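Unscheduled stops in the simulated bedroom

Our project was a virtual home helper called Roduvance, which had to find objects in a furnished room and report where they were. The bedroom was built in the Durnex simulator. By April the search task worked on most runs, but the robot kept stopping dead for no reason we could see.

A run was meant to last 40 seconds. In the worst batch the safety monitor halted the robot in the first 2, before it had turned towards the bed.

Views of the simulated bedroom used for the tests 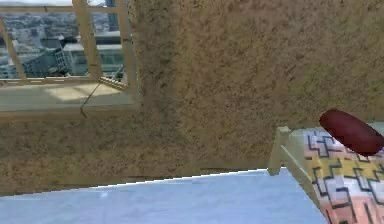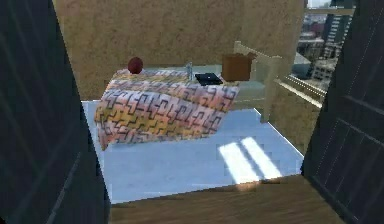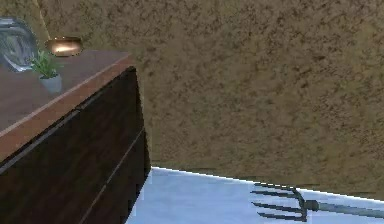
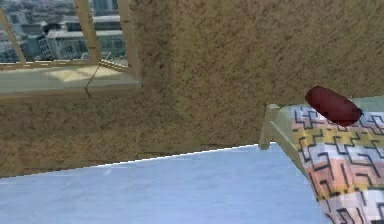

Ekrem Değirmenci
Student, simulation and testing

The fault was in our own monitor. It read the obstacle distance in millimetres, but the value we passed in was in metres. A wall 4 metres away should have been sent as 4,000. It went in as 4, well inside the stop limit, so the robot braked.

We lost a week to this. I first blamed the floor, then the collision shape of the bed, and rebuilt both. Neither change made any difference. The mistake showed up when I printed the raw values next to the limit.

The conversion is now done in one place, and the monitor rejects any reading that arrives without a unit. The same error the other way round would have let the robot drive into furniture, so we added a test for that as well. The halts have not come back. We still have to repeat the full set of runs with the longer search route.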